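Home About Kitchen Archive

One drawer down, three to go! I spent the whole afternoon on the utensil drawer and pulled out 13 takeout forks (why?!) plus a whisk I'd given up on.

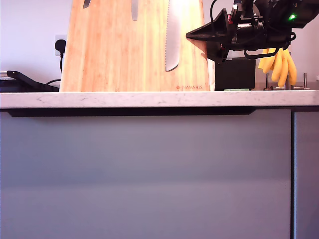

Knives were the part I'd been dreading. They used to rattle around loose in that drawer and I nicked my thumb every January, it felt like. Now the bread knife lives in the bamboo block, right by the bananas, and I'm so happy with it. Spices are next – wish me luck!

47 shares 13 comments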